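Put the Pillow Back on the Chair

By a staff columnist, Home and Street section

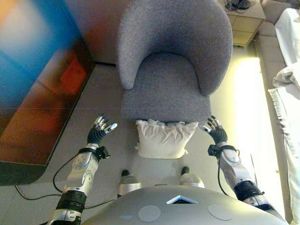

A grey armchair and a white pillow on the floor in front of it.

Most living rooms have one chair that people like best, and in most living rooms that chair has a pillow that does not stay on it. Someone wants to sit down, the pillow is in the way, and it goes on the floor. It stays there through the evening and often into the next day. I think this is worth a few hundred words, and I think the answer is to buy fewer pillows and give each one a place.

The grey chair with the rounded back has been the common choice in Grellthorpe for some years. The furniture shop on Sternon Street has had one in the window for as long as I have lived here. I own a chair of the same general kind. The back wraps around the seat and comes forward on both sides to make the arms. The seat is flat. It is a comfortable chair and it looks tidy in a small room.

A chair like that has no spare space. The curve that makes it pleasant to sit in also sets the width of the seat, and a full-size pillow takes up most of the depth. With the pillow in, an adult sits on the front half of the cushion with both feet braced. With the pillow out, the chair works the way it was built to work. People figure this out within a minute of sitting down, and the pillow goes over the side or down by their feet.

The stores do not show this. Catalogs put a pillow on every seat, and the seat is always unoccupied. The spring catalog from Rerken had 5 armchairs on its first spread and each one was dressed with a white or cream pillow, set at an angle. I have no complaint about the chairs. My complaint is that a customer looks at the page and buys the set, and the pillow then has to be moved every time the chair is used.

White makes it worse. A white pillow is fine on a bed, where it gets a case that is washed with the sheets. On the floor it picks up whatever is on the floor. In my house that means grit from the front walk, dog hair and the crumbs that the vacuum misses along the edge of the rug. Then it goes back on the chair, and the chair gets the same grit. A grey heathered fabric hides a good deal, and that is a fair reason to buy it, but hidden dirt still wears on a seat.

There is also the matter of tripping. A pillow in front of a chair is exactly where a person puts their feet when they stand up. My mother caught her heel on one two winters ago and sat back down hard. She was not hurt. She moved the pillow to the closet that same night and it has not come out. I have heard people say that a pillow is soft and can't do any harm. It slides on a hard floor, and an older person getting up in a dim room at 6 in the morning will not be looking for it.

I know the arguments on the other side. Some people need support for the lower back, and a round chair does not always give it. That is true, and a small firm cushion does the job. It should be narrow enough to fit inside the curve and thin enough to leave the seat usable. A bed pillow is too soft for this. It flattens behind the back and bulges at the sides, and after a week it has to be punched into shape every time.

Others say a chair looks bare without something on it. I don't agree, but it is their chair. If the pillow is there for looks, then it needs somewhere to go when the chair is in use. A bench will do, or a basket with a lid, or the end of the couch. The place should be within reach of the chair. People will not walk across a room to put a pillow away, and I include myself in that.

Then there are the families who sit on the floor. Children like a pillow on the floor, and so do plenty of adults watching a game. I would keep one for that purpose and put a dark, washable cover on it. It can live beside the chair or under a side table, and it never has to go back on the seat. My neighbors have a flat one from Ko that their kids drag from room to room, and it gets washed every other Wednesday with the dog's blanket.

Last month I went through my own house and gathered up every loose pillow that was not on a bed. I kept 3. One is a firm cushion for the armchair, one is for the floor, and one stays on the couch for naps. The others went to the thrift store on the corner, which sells them for next to nothing and seems to have no trouble finding takers. The couch is easier to sit on now and the vacuuming goes faster.

The cost adds up as well. A decorative pillow seems cheap next to a chair priced at 400 dollars, so it gets added at the register without much thought. Then it needs a cover, and a second cover for when the first is in the wash. That money would be better spent on a decent lamp next to the chair, or a small table to hold a cup.

If you have a chair you like, try it for a week with nothing on it. Keep the pillow in a closet for those days. Anyone who misses it can go and get it, and in my house the only one who has asked for a pillow back wanted it for the car.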